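Bitel G2 Hand-Held Gripper: safety notice and replacement pins
Two dark blue fingers, four pivot pins, for soft and light objects

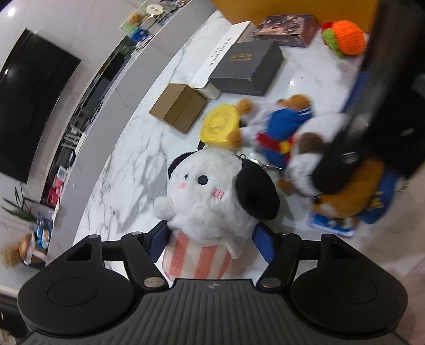

Known fault

In units sold before October, a pivot pin can move out of its linkage arm after long use. Then one finger closes later than the other, and the object may fall. A loose pin can also pinch the skin.

What to do

Stop using the gripper if a pin moves when you push it. Do not glue it. Order pin kit 56 from Gasgate, free of charge. Fitting takes 10 minutes.

Questions: Sekar Majimbun, Service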